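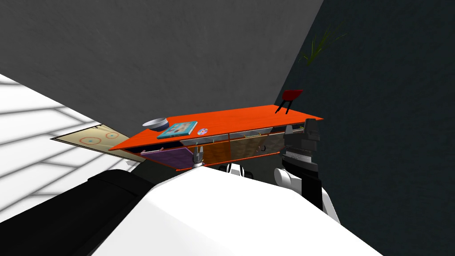
*Fig. 8 – Orange sideboard with bowl, book and disc.*

## 4. Setting up the Hollo doorbell

This section covers the Hollo push button and the Hollo plug-in chime. If you bought the chime on its own to go with a button you already have, skip to 4.4. If you bought the button on its own, you will need a chime, or a very attentive dog.

Have ready:

- the push button, with its back plate
- the chime
- the coin battery, in the small bag you may have already thrown out with the packaging
- two screws and two wall plugs, or the sticky pad
- a small flat screwdriver
- a pencil

You don't need a phone to set up the Hollo. The Cele app is optional and has its own section (7).

### 4.1 Fitting the battery

1. Hold the button face down and find the notch on the lower edge.
2. Put the tip of the screwdriver in the notch and turn it gently. The back plate comes away with a click that sounds like something breaking. Nothing has broken.
3. Slide the battery under the metal tab with the plus sign facing you.
4. Press the button once. The light on the front should blink green.
5. Leave the back plate off for now.

> **Caution:** Coin batteries are very dangerous if swallowed. Keep new and used ones well away from children and pets. If you think someone has swallowed one, get medical help at once. Don't wait for symptoms.

**Note:** If the light blinks red, the battery is low. If it doesn't blink at all, the battery is upside down. Our support desk in Dakimthorpe would like it known that "I've checked that" and "I've checked that again with my glasses on" give different results.

### 4.2 Plugging in the chime

1. Choose a wall socket indoors. A hallway or landing is the usual place.
2. Plug in the chime. The ring on the front lights up white for a few seconds and goes out.
3. If there is a switch on the socket, make sure it is on, and that the household knows it stays on.

Keep the chime out of bathrooms, and out of any socket behind a fridge, washing machine or large metal cabinet. Metal blocks the signal. So do thick stone walls, which we can do less about.

The chime will work from an extension lead, but it is heavier than it looks and tends to pull the lead over. It will also sit face down on the carpet and ring into it.

> **Caution:** Don't open the chime. It has no parts inside that you can replace, and it has mains voltage inside that you don't want to meet.

### 4.3 Pairing the button and chime

Do this with both parts in the same room, before anything is fixed to the wall. We know the temptation is to put the button up first. Please resist it.

1. Press and hold the volume key on the side of the chime until the ring turns blue. Let go.
2. You now have 45 seconds. Press the push button once.
3. The chime plays two notes and the ring goes out. The two are paired.

If the ring turns orange, the chime ran out of patience. Go back to step 1.

Pairing survives a power cut and a change of battery. It doesn't survive a factory reset (see 4.7), or being lent to your brother-in-law and paired with his.

**Note:** In a block of flats, check with the neighbours if they also have a Hollo. Two chimes can be paired to one button, and if both of you happen to be pairing on the same Thursday evening you may end up answering each other's callers. One of our designers, Jonas Auer, lived like this for most of July and met a great many delivery drivers.

### 4.4 Adding another chime

A single button can ring up to nine chimes. Few homes need this many, but the limit had to go somewhere.

1. Plug the new chime in near the button.
2. Follow 4.3 from step 1. Leave the chimes that are already paired alone.
3. When you hear two notes from the new one, unplug it and move it to wherever you want it.

Each chime keeps its own tune and volume, so the one in the kitchen can be loud and the one by the cot can be silent with a flashing light. If you want them all to play the same tune, you must set them one at a time. If you let them all play different tunes, that is between you and the people you live with.

### 4.5 Testing the range

1. Plug the chime into its final place.
2. Ask someone to stand by it. Take the button outside, **shut the door behind you**, and hold the button where you mean to fix it.
3. Press it three times, with a pause between each.
4. If the chime rings all three times, carry on to 4.6.
5. If it misses any, move the chime to a socket closer to the door and try again.

Shutting the door matters. Most poor test results come from front doors with foil-backed insulation, and most false good results come from people standing in an open doorway with the thing in their hand. Take a key with you.

**Note:** Moving the button sideways by the width of your hand can make a surprising difference on a uPVC frame with a steel core. Try this before you give up and write to us.

### 4.6 Fixing the button

You can use the screws or the sticky pad. Use the screws on brick, render or rough wood. The pad is for smooth, clean, painted or plastic surfaces.

**With the sticky pad**

1. Wipe the surface with a damp cloth and let it dry fully.
2. Peel one side of the pad and press it to the back plate.
3. Peel the other side and press the plate to the surface. Hold it firmly for 20 seconds, counting honestly.
4. Leave it for an hour before you clip the button on.

The pad doesn't grip well in cold weather. If you can see your breath, use the screws or wait for spring.

**With the screws**

1. Hold the back plate against the wall with the arrow pointing up. Mark both holes with the pencil.
2. Drill the holes. On brick or render, push in the wall plugs.
3. Screw the plate on until it is snug. If you go on tightening after this, the plate bends and the button won't clip on straight.
4. Hook the top of the button over the plate and press the bottom until it clicks.

> **Caution:** Check for cables before you drill, above all where an old wired doorbell used to be. If you find one and don't know whether it is live, call an electrician.

The button is made for rain but not for jet washing. It would also rather not be painted over. The Ekwood-finish button cover, sold separately, goes on after the button is clipped in place and comes off in the same way, with slightly more swearing.

### 4.7 Choosing a tune and volume

Press the tune key on the front of the chime to move to the next tune. There are eight, and after the last it goes back to the start:

| Tune | What it sounds like |
|---|---|
| One | Ding-dong |
| Two | Ding-dong, slower |
| Three | A single bell |
| Four | A cuckoo |
| Five | Old telephone |
| Six | Harp, rising |
| Seven | Harp, falling |
| Eight | Brass band, short |

Tune eight was put forward by Bongani Hendricks in our sound room and got through on a show of hands. It can't be deleted.

The volume key steps through low, medium, high and silent. On silent the ring flashes instead. Should the chime stop working for no reason you can think of, press the volume key once before doing anything else. Small children like this key very much.

**To reset the chime:** hold both keys down together until the ring flashes red, then let go. This clears every paired button and puts the tune back to one. You will then need to pair again from 4.3.

### 4.8 If something is wrong

**The button blinks green but the chime is silent.** Check the volume. Check that the socket is switched on. Then bring the button indoors and pair again.

**The chime rings when no one is there.** Another button has been paired to it, or yours is stuck down. Unclip the button, clean around the edge with a dry brush and clip it back. If the ringing goes on with the battery out, reset the chime.

**The chime rings late.** It should follow the press almost at once. A long delay means a weak signal, so go back to 4.5.

**The button blinks red.** Change the battery. Use the same type, which is printed inside the back plate in letters we have been asked to make bigger.

**The caller knocks anyway.** Check that the light on the button can be seen from the path. After that you are on your own.

For fitting the angled wedge, used where the door frame faces away from the path, go to section 5.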